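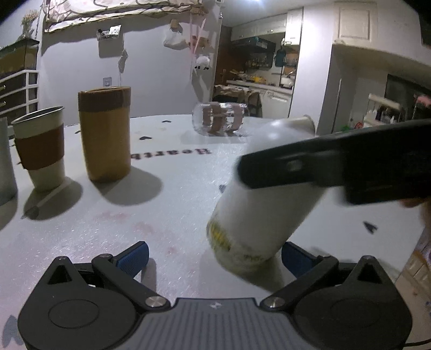 Vendmont tall tumbler: a long-term review, with a word on the Sollovell and the Okska

By Rekha Dubey

I had no plans to become a person with opinions on tumblers. I was perfectly happy with mugs, the heavy sort you get given at Christmas, and if my tea went cold I put it in the microwave and drank it anyway. Then in January our boiler packed up, the kitchen was like a cave for the best part of a fortnight, and my sister-in-law Orysia Karpenko (she of the excellent soups) turned up with a Vendmont tall tumbler in mustard yellow and told me to stop being silly and keep my tea hot like everybody else.

So this is mainly a review of the Vendmont, which I have used nearly every day from then on. I've also had a go with two others in the house, and since they all end up together on the little round table anyway (the white glittery one with the hearts on it, which my daughter chose and which I have grown very fond of) it seems daft not to mention them.

First of all, the colour. I know that's a shallow place to start, but you do have to look at the thing all day. Mustard can go very wrong and end up looking like old curtains, and this is a proper cheerful yellow with a darker brown band round the top that stops it being too much. It's a tall, straight-sided shape, no curves or fancy bits, and it looks smart enough that I've taken it along to work meetings without feeling I'd brought my camping things.

On keeping drinks hot I'm very pleased with it. If I fill it with boiling water first, leave that for a minute and tip it out before making the tea, I can still drink the tea quite happily 60 minutes later, and I mean drink it with pleasure. If I can't be bothered with all that it's a bit less impressive but still miles better than a mug. Coffee with milk does worse, though I suppose I make it cooler to begin with.

Now for the grumbles. Being tall and narrow, it's a nuisance to wash up. My hand doesn't go to the bottom, so you need a bottle brush, and if you leave milky coffee in it over a Sunday night you will regret it on the way to the sink. I had also hoped it would fit under the tap of the water filter at work and it doesn't, so I fill a glass and pour it across like somebody watering a plant. And I do wish it were a touch heavier at the base. It hasn't gone over yet, but I find myself putting it down with more care than I would a mug, particularly when the table is full of other people's bits and pieces.

The Sollovell is the cream one with the silver metal rim and the brown sleeve band round its middle, and it's the one visitors always go for. I can see why! It's a comfortable thing to hold, the band gives your fingers somewhere sensible to go, and it has more of a café feel about it. I like the rim less than I expected to. Metal against the lip with a very hot drink isn't my favourite sensation, and I tend to wait a few minutes before the first sip, by which time I've usually wandered off and started something else. My husband doesn't notice it at all and thinks I'm making a fuss. For a short coffee that you're going to sit down and finish, it's lovely.

The Okska tumbler, the grey-green one, has been with us longest and gets the least attention, poor thing. It's been through the wash a good 80 times and come out fine every time. I use it for water by the bed and for squash in the summer, and I couldn't tell you how it does with tea because I've never given it the chance. The colour is very easy to live with, and if you like your kitchen things quiet you'd probably choose it over the yellow without a second thought.

If I could only keep one it would be the Vendmont, bottle brush and all. I work at home 3 days a week and on those days it goes wherever I go: desk, windowsill, side of the bath, out to the step with the post. I've had my eye on a second one for my mum, who lets her tea go cold even more often than I do, though she'll want to know whether it comes in blue and I haven't been able to find out.

Orysia, for the record, has since bought herself another in the same mustard, so when she comes to stay we have to put an elastic band round one of them.

Vendmont tall tumbler: four and a half stars out of five, half off for the washing up.
Sollovell cup: four stars.
Okska tumbler: four stars, for water.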